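Print this page | E-mail this page

Torard Roof Leak Sensor — Installation Guide
Section 4: Mounting the sensor under the roof deck

Read Section 3 first. The base unit must be powered and paired with the Visow app before any sensor is mounted.

4.1 Before you start

You need the sensor, the mounting plate, 2 screws (supplied), a pencil, a tape measure, and a cordless screwdriver. The supplied screws are for solid wood decking. For metal decking, order the Lozano clip kit.

CAUTION: Step only on joists or on boards laid across them. Ceiling drywall will not hold your weight.

CAUTION: Do not work in the attic during a thunderstorm or when frost is on the underside of the deck.

4.2 Choosing the position

1. Find the lowest point of the roof section you want to cover. Water runs down the underside of the deck and along the rafters before it drips, so a stain on the ceiling is often well downslope of the hole.
2. Check chimneys, vent pipes, skylights, and valleys. Place one sensor downslope of each.
3. Keep the sensor at least 12 inches from any recessed light or heating duct.
4. Measure the distance to the base unit. The limit is 50 feet with one ceiling between them. Foil-faced insulation shortens this, and a Zolano repeater may be needed. 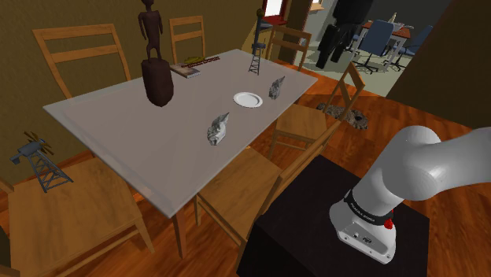
4.3 Attaching the plate

1. Hold the plate against the deck with the arrow pointing toward the ridge. Mark both holes.
2. Drive the screws until the heads are flush. Stop there — a screw that comes through the deck can pierce the underlayment and start a leak of its own.
3. Slide the sensor onto the plate until it clicks.
4. Uncoil the sensing cable and lay it along the top edge of the nearest cross-member. Do not staple through the cable.

NOTE: If the deck is too thin for the supplied screws, use the adhesive pad. Clean the wood with a dry brush first and press for 10 seconds.

4.4 Testing

1. Press TEST on the sensor. The green light blinks twice.
2. Touch a damp cloth to the cable. The base unit should sound within 10 seconds.
3. Dry the cable and press RESET.

If the base unit does not sound, check the cable plug, then repeat step 2. If it still fails, move the base unit closer and pair the sensor again (Section 3.2).

Revised Jul 6, 2024. Technical review: Begoña Soler, Ignacio Iglesias.

Print this page | E-mail this page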